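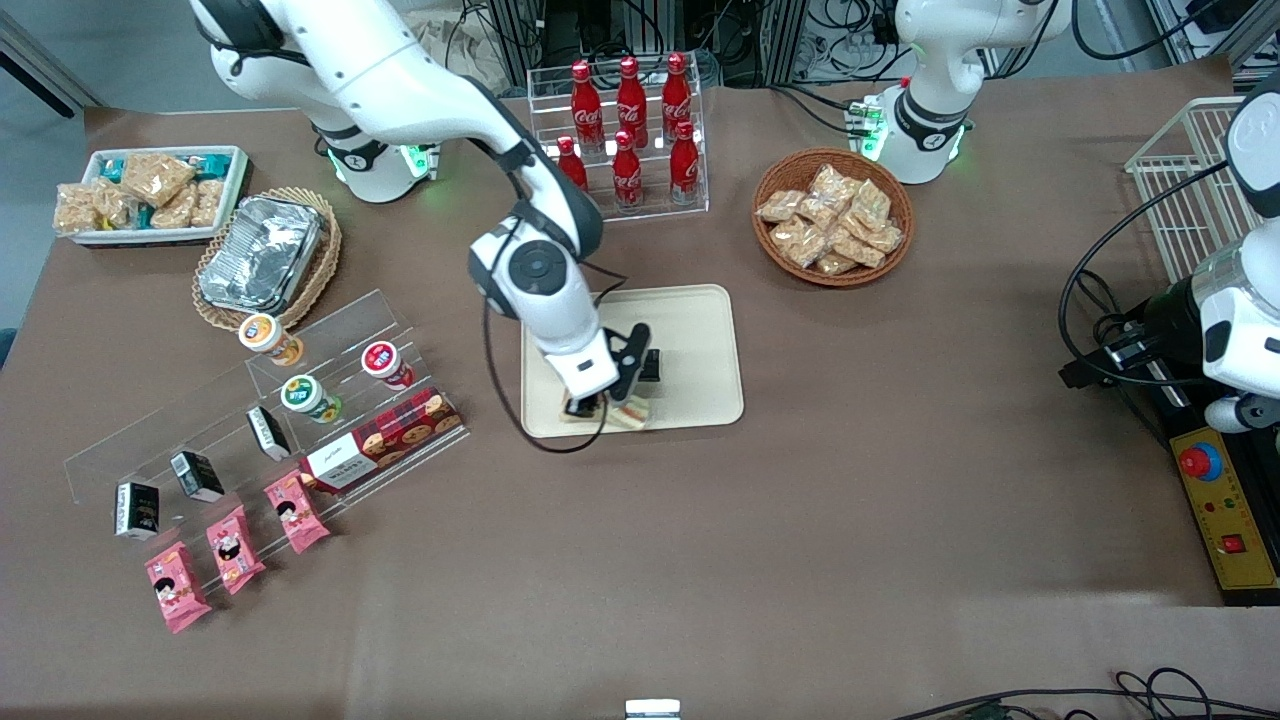

Snack table check, Jellard room, April
Checked by: Marjan Arabzadeh
Started 7:49 a.m., doors open to guests at 12

Table and cloth
Brown cloth flat, no folds at the corners: OK. I love this cloth, it makes even a plain tray look good!
Table steady when leaned on: OK
Floor clear on the guest side: OK

Drinks
Coca-Cola on the clear stepped rack, three in back and three in front: OK. Red caps all on. So easy to see and reach, please keep this setup.
Rack steady on its feet: OK, pressed down on both ends
Spare bottles in the back cupboard: OK

Packaged snacks
Golden snack bars in the round wicker basket, each in its own wrapper: OK. A lovely big pile, and none past date.
Rice crackers in the white tray, wrappers sealed: OK. I turned over every pack and read the dates. Two packs had a weak seam and went in the trash (thank you Kourosh for bringing more so fast).
Beige tray wiped before loading: OK
White wire basket: nothing in it yet. Ladan wants fruit there, which I think is a great idea. Wash it first and let it drain.

Foil container
Foil crimped over the top: OK
Sits level in the oval basket: OK
Label with contents and time: MISSING. Marin to write one before guests come in. Nuts must be on the label if there are any.

Clear displays
Edges checked by hand for chips and cracks: OK
Large stepped one on the left side: set at a slant, and I really like it that way. Wipe with a soft cloth only, paper towels leave scratches.

To fix
1. Label for foil container (Marin)
2. Fruit for wire basket (Ladan)
3. Second trash can by the door, the one we have fills up by 2

Rechecked at 11:31. Label is on and it lists sesame. Trash can still to come, Elaheh is asking at the Gemell desk.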